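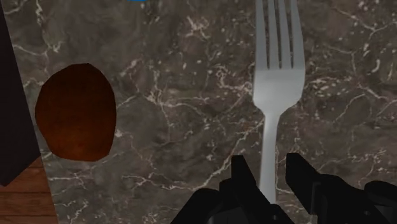 Según Fiifi Mensah, la mayoría de las manchas que llegan a un servicio posventa de encimeras no son manchas, sino ataques ácidos, y ningún sellador de poro las evita. Con esa distinción se abrió la presentación técnica de Zotevex, el tratamiento de superficie para mármol y caliza pulidos que Nogueira comercializa desde el 18 de noviembre de 2019 a través de su red de marmolistas.

Los selladores hidrofugantes convencionales penetran en la piedra y reducen la absorción de agua y aceite. No modifican, sin embargo, la reactividad del carbonato cálcico. Una gota de limón o de vinagre sobre mármol sellado deja un cerco mate aunque el líquido no llegue a penetrar. Zotevex combina un impregnante de base silano con una capa exterior reticulada, de aplicación en frío, que retrasa el contacto del ácido con la superficie pulida.

El producto se suministra en dos componentes. La mezcla tiene una vida útil de 31 minutos a temperatura de taller y se extiende con paño de microfibra en dos manos cruzadas. Entre la primera y la segunda debe respetarse el secado al tacto. No se admite la aplicación sobre piedra con restos de cera, silicona o selladores anteriores; en esos casos es obligatorio el decapado previo y la comprobación de absorción en una zona no vista.

Ensayos

La campaña de ensayo se realizó en el laboratorio de Nogueira en Evia e incluyó 1.751 probetas de mármol y caliza con acabado pulido y apomazado. Los ciclos de limpieza se ejecutaron con detergente neutro y estropajo blanco hasta un total de 2.000 pasadas por probeta. Se midieron brillo especular, absorción por capilaridad y variación de color antes y después de la exposición a ácido cítrico, vino tinto, café y aceite de oliva.

En acabado pulido, la pérdida de brillo tras la exposición corta a ácido cítrico quedó dentro de la tolerancia fijada en la ficha técnica. En acabado apomazado el resultado fue menos uniforme: las piezas con veta abierta mostraron diferencias entre la masa y la veta, por lo que la ficha recomienda una tercera mano en esos materiales. Los mármoles oscuros requieren además una prueba de tono, dado que el impregnante puede intensificar el color de fondo. 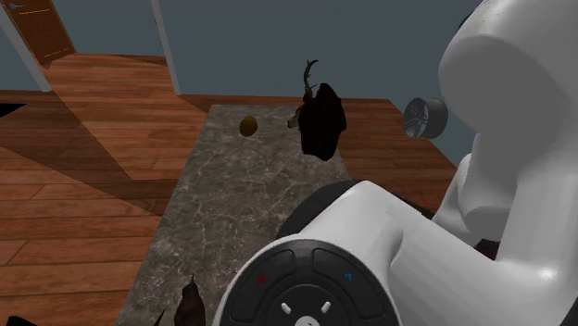

Mensah precisó que el tratamiento no convierte el mármol en un material indiferente al uso y que el corte directo sobre la superficie, los productos descalcificantes y la lejía concentrada siguen excluidos de la garantía. A la pregunta de si puede aplicarse en encimeras ya instaladas respondió que sí, siempre que la junta con el fregadero esté sana y la piedra lleve el tiempo indicado sin humedad.

Mantenimiento

Nogueira recomienda limpieza diaria con jabón neutro diluido y secado con paño. La capa exterior puede renovarse sin decapar mientras no presente rayas profundas; cuando las presenta, el marmolista debe repulir la zona y tratar de nuevo la pieza completa, de junta a junta, para evitar cambios de brillo. Las rayas finas de cubertería y menaje suelen quedar en la capa exterior – la piedra no resulta afectada – y se corrigen con el kit de retoque.

Este sitio utiliza cookies propias y de terceros para analizar la navegación. Si continúa navegando, consideramos que acepta su uso. Aceptar | Configurar

Formatos y disponibilidad

Zotevex se presenta en envase profesional de 900 mililitros, con el catalizador incluido. El kit de retoque se distribuye por separado bajo la denominación Tarka y contiene pasta abrasiva fina, fieltro y una monodosis de capa exterior. Ambos productos se venden exclusivamente a talleres que hayan completado la formación de aplicador, de una jornada de duración, que se imparte en Evia durante el mes de noviembre.

La ficha técnica, la ficha de seguridad y el protocolo de prueba de absorción están a disposición de los talleres en el área profesional de Nogueira. Las muestras de piedra tratada pueden solicitarse al departamento técnico, indicando variedad y acabado.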